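Inmaculada Carretero sharpens hand taps for a living, or at least for part of it. Her shop in Hustport takes in dull tooling from 30 small garages, and most of what arrives is worn at the first few threads and fine everywhere else.
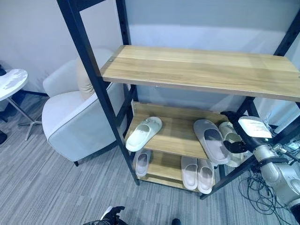 A tap cuts with its chamfer, the tapered part at the tip. Taper taps spread the work over several threads, while bottoming taps put nearly all of it on one or two. Carretero tells beginners to buy the taper first and to keep the set together, in order, on an open shelf. Plain wood boards on black metal posts will do, with a screw head at the corner to hold them down.

Break the chip every half turn on a hand tap. Use cutting oil on steel - any brand beats none. In a blind hole, drill 15 millimeters deeper than you think you need if the part allows it.
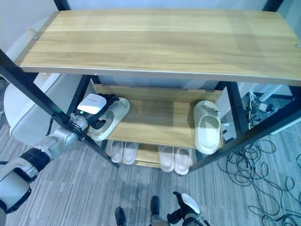
Light wood shelves on a black metal frame.

She regrinds almost 422 taps a year on an old Nieto fixture. The small ones, under a quarter inch, she throws out.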